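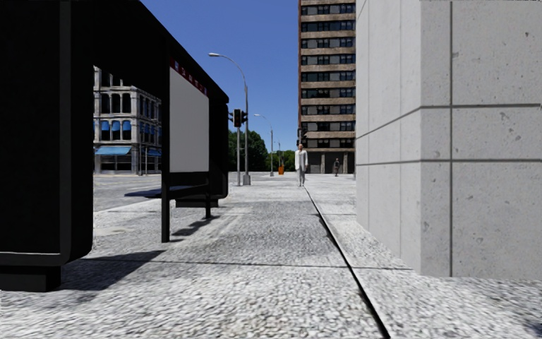

The bus shelter street in the simulator, with one of our walkers coming up the pavement.

Looking after the Semaan pavement robot: your questions

I get asked the same things about Semaan most weeks, so I've put my answers on one page. Semaan is our little delivery robot, and Cimus is the simulated town we test it in before it goes out on a real kerb. I'm Rania Tawfik and I do most of the setting up. Stojan Begović does the repairs and has corrected my spelling of "potentiometer" twice.

Why do you bother with a simulated street at all?
Because I can break things in it for free! When I change a wheel, a sensor bracket or a bit of the steering settings, I run the new numbers down a made-up pavement first. If the robot decides to hug the wall, I'd much prefer to find out sitting at my desk with a cup of tea.

What makes the bus shelter street a good one?
It has a long straight run of paving with a plain concrete wall on one side and a shelter on the other, so there's something to measure against both ways. There's a big shadow under the shelter too, and shadows used to upset our old settings no end. I also like the groove in the paving. The wheel model doesn't feel it, but the downward camera can mistake a dark line for an edge, and I want to know if it does.

Who is the man in the white suit?
Just one of the stock walkers. You can swap him for someone in darker clothes from the people menu, and I'd suggest running both, as pale clothing against a pale wall is a different job for the camera.

The paving looks a bit blurry close up. Is my graphics card dying?
No, that's the ground texture. Leave it alone. I spent most of a December afternoon trying to sharpen it and all I got was a slower simulator.

How often do I need to redo the camera settings?
Every 80 hours of driving, or any time the mast has been off. Do it after a bump as well, even a small one. Put the robot on the flat, let it warm up for 17 minutes, then run the Etevden check from the service menu. If it fails 3 times in a row, stop and look at the bracket screws before you try again.

It passes in Cimus but wanders left outside. What have I done?
Probably nothing! Check the tyres first. The simulated ones never wear, and a real pair that's worn unevenly will pull the robot off its line (I've lost whole mornings to this). Swap both tyres together, never just the one. If it still wanders, copy the steering offset off the robot and send it to me.

Can I charge it overnight?
Yes, though I stop at some 70 per cent if it's going to sit on the shelf for a while. Use the Dastura charger that came in the box and keep the lid of the battery bay open while it's plugged in.

Can I wash it?
Damp cloth, please. No hoses, no jet washers. For the camera windows use a clean lens cloth and nothing out of a spray bottle. Stojan has a drawer of cloudy windows he'll happily show you.

Which version of the street should I load?
The one dated 5/27/23. Earlier copies have the kerb height wrong, and your robot will learn to be far too brave about dropping off it.

Who do I ask if my question isn't here?
Me for settings, Stojan for anything that rattles. Send the log file along with your message, and tell us which tyres are on.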